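Home | News | Services | Contact
Search this site Enter keyword Go

Gesmont to open shared meeting rooms in Starnelham

25 Sep 2024

Office provider Gesmont has confirmed that its new building in Starnelham will open to small firms and local groups next month. The former Salgado print works has 47 desks for monthly hire and 11 meeting rooms, which can be booked by the hour.

Work on the site began in July last year. The ground floor has been rewired and a lift added at the rear entrance.

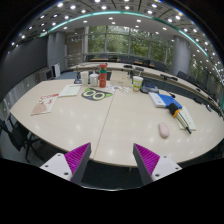
Booking and prices

Rooms can be reserved through Plarkatach, the online system already in use at Gesmont's other sites. Monthly desk members get four free hours of room time. Groups based in the town pay a reduced rate on weekday evenings.

"We had 116 enquiries before we put a sign up," said Torben Buschmann, regional manager at Gesmont. "Most came from people working at home who need a proper table for a client meeting - not a long lease."

Parking is available behind the building, with a covered rack for bicycles beside the main door. 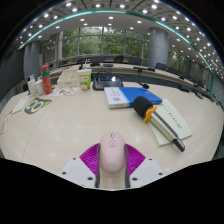 A pink computer mouse and a wood-grained conference table.

Viewings can be arranged at the front desk or by calling extension 619 through the Gesmont switchboard.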